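Plarnum — track pack for Fladeck Rally

Readme, last touched 2022-05-01

Adds 6 gravel stages and one tarmac hillclimb to the base game. Career mode works, license tests dont. Ghost laps ok. Split times ok except Reswood, see below.

Install: unzip into the tracks folder, overwrite when asked, delete the old cache file. Needs 600 MB free. If you had the November build, remove it first or the menu shows every stage twice.

Stages run from short sprint to the long one, Grīnberga, 161 corners, no service park. AI drivers are slow on it. Set them to 93 percent or higher, below that they brake on the straights.
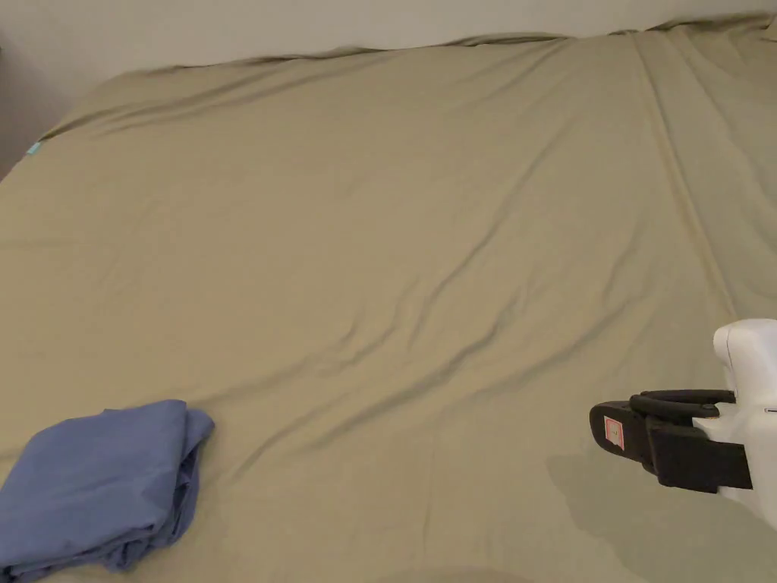
Fitted sheet, wrinkles running mostly on the diagonal.

Known problems
Reswood — second split never triggers in rain. Finish time is still right.
Replay camera clips thru the hill at the hairpin.
Wheel users: force feedback is too strong on gravel, turn it down in options. Pad is fine.
Online untested with full grid.

Credits: stages and pace notes by Costel Angelovski. Free to use in leagues, just leave this file in the zip. Converting to other games — ask first.

Bug reports in the forum thread please, with your log file and teh stage name.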